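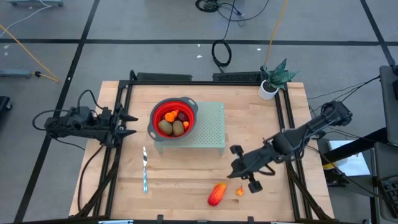

Lowther, October

Two-arm table build, part 6: the fruit job
Shared workshop forum > Builds in progress

danish_warraich
Good evening to all. After my last post some of you asked to see the table with both arms mounted, so it is at the top. The arms come in from the left and the right, and the black rails go behind and along both sides. I am satisfied with the rails now. They do not shake anymore when one arm stops fast, and this was my biggest problem in September.

The job I want is simple to say: take one fruit, put it in the red colander, go back to the start position. I run it with the Rudeck controller and my own script. On Friday evening I made 50 tries with the right arm only. In 19 of them the fruit ended where it should. The most failures are with the long red one, the mango shape. The fingers close, the fruit turns a little, and it slides out in front. The small orange one is much better, except when the arm takes it by the stem.

My questions:
1. Should I change the finger pads or the approach angle first?
2. Does someone have experience with giving an object from one arm to the other above a table this size?

cornemik_fan
Pads first. Soft silicone, the kind they sell for kitchen drawers. I did this on my Cornemik gripper and stopped dropping eggs (plastic ones).

Pelt
I don't agree. If it turns when the fingers close, you are not over the middle of it. Soft pads will hide that and then you will find the same mistake on the next object. Your mango lies diagonal to the table edge. Do you rotate the wrist to match, or do you always come in with the same angle?

danish_warraich
Pelt, always the same angle. I did not think about it because for the round things it made no difference. So the wrist should turn until the fingers are across the short side, I understand this correctly?

Pelt
Yes. Across the short side, and close slower for the last part.

oldbench
Nice table. Is it butcher block? Mine moved a lot the first winter, and my calibration moved with it. Check the height at all four corners before you trust any number from last month.

Also I would take the knife off there while you are testing.

danish_warraich
oldbench, yes, strips joined together, with oil on it. I will check the corners, thank you. The knife is for a later job, but you are right that it can wait in the drawer.

cornemik_fan
Knife is fine if the arm is slow. People worry too much.

oldbench
I have a scar that says something different.

tessellate
For question 2: I would move the colander. It is overlapping the green stand on the left, so for the right arm it is a long reach over the table, and for a handover the two grippers will want the same space. Put it in the center, or let the left arm do everything on its own side. And tie up the cable that hangs over the left part of the table. One day a finger will catch it.

danish_warraich
About the cable I have no excuse. I bought 6 clips from Clurnerar and they are still in the bag.

The colander I prefer to keep there. I want the reach to be long — otherwise the handover has no purpose, one arm could do all.

tessellate
Fair enough, but then get the single arm over 19 out of 50 before you start with two.

danish_warraich
Small update. I changed only the wrist angle, no new pads. The first ten tries with the mango: seven good. The script grew to 164 lines and I don't like how it looks, but I will put it in the shared folder tomorrow if someone wants to read it. Next I do the corners.

Pelt
Put it up, I'll read it.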